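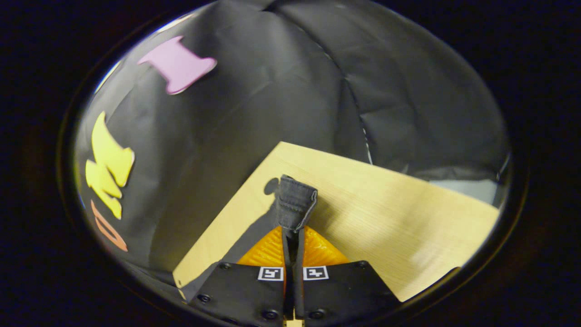 Thursday, May 3, 2018

A regional court has ordered the internet provider Vister to block 18 addresses used by the file-sharing site Grilari, siding with a group of small music labels that brought the case in January.

The labels, led by Zürcher, told the court that 2,127 of their recordings could be downloaded from the site without permission. They had written to the site's operators several times and received no reply.

Vister argued that an access provider should not have to police what its customers look at, and that a block would be easy to get around. The judge accepted the second point but said it was not a reason to refuse the order. The provider has 43 days to comply and must pay part of the labels' costs.

"We will read the ruling before we decide on an appeal," said Meinrad Hollenstein, a lawyer for Vister. He said the company was worried about requests to add new addresses later, which the order allows without a fresh hearing.

A second provider, Funico, was named in the original complaint but settled in January. Its customers have not been able to reach the site's main address since then, although several mirror addresses still load.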